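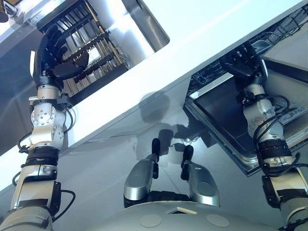 Sink, rack, dishwasher: getting the three to live together

Every kitchen fitter I have ever met puts the dishwasher right beside the sink, then goes home to a kitchen where someone else does the washing up. It is the correct place for it. It is also where most of the quarrels happen, so here is what fifteen years of stacking, unstacking and restacking have taught me.

Scrape, don't rinse

Bones, peel, rice and the crust that nobody wanted go in the bin. After that, leave the plate alone. My neighbour Mererid Rosser used to wash every dish thoroughly before putting it in the dishwasher, which then had the easiest job in Stalerton. A bit of sauce is fine. Dried porridge is another matter and should be soaked at once, by whoever made the porridge.

The rack in the sink

A rack that sits down inside the sink is a fine thing. It drips where dripping is allowed and it leaves the worktop free for the post, the keys and a banana. A few rules, all learned badly:

Lift it out once a week and look underneath. Take a torch if you are brave.

Wash it with hot soapy water and an old toothbrush, working along each bar and then across the places where the bars meet. Brown gunge collects in the joins. If it won't shift, lay the rack flat in the sink, cover it with hot water and a good slosh of white vinegar, and go and do something else for 15 minutes. Rinse well. Don't leave it overnight in vinegar, as I did with our old one, which came out with spots and a grudge.

Dry it before it goes back. A rack left sitting on a wet steel floor will print a neat pattern of limescale there, and you will be looking at that pattern until August.

Stainless steel, and why it always looks worse at noon

Sunlight on a steel sink shows you everything. Washing-up liquid and a soft cloth will do for daily use. For the dull film that builds up in hard water, make a paste of bicarbonate of soda and water, rub it on in the direction of the grain, rinse, and dry with a tea towel. The drying is what makes it shine, so if you only have the energy for one job, pick that one. No wire wool. No bleach either, or at any rate not left standing.

Corners of the sink want a fingertip in a cloth. There is no gadget for this, although Bastien Guérin at the hardware shop has sold me two.

White worktops

Glossy and white looked lovely in the showroom, where people did not drink tea. Wipe up tea, beetroot, turmeric and red wine straight away. Check the front edge too - drips run down it on their way to the dishwasher and dry there, at a height where only visitors and small children can see them.

Loading the top rack

Cups and glasses between the tines, tilted a little so the water doesn't pool in the bottoms. Plastic boxes up here as well, hooked under something heavier or they will turn over and come out full of grey soup. Long spoons lie flat. Before you shut the door, give the spray arm a spin with one finger. If it hits a ladle, move the ladle. It will not work itself out during the wash, however hopefully you close the door.

Unloading

Bottom first, top second. Do it the other way round and every puddle on every upturned mug lands on your clean dinner plates. I was told this by my aunt, ignored it, and was told it again.

Anything still damp can go across to the sink rack for ten minutes while you put the rest away. Leave the door ajar afterwards so the inside can air, but not flat open at shin height. Tamsin Lyons has a scar.

The door edges

Once a month, wipe round the rim of the door and along the bottom seal with a damp cloth. The wash doesn't reach there. Clean the filter while you're down on the floor anyway, and put it back with a proper twist until it locks.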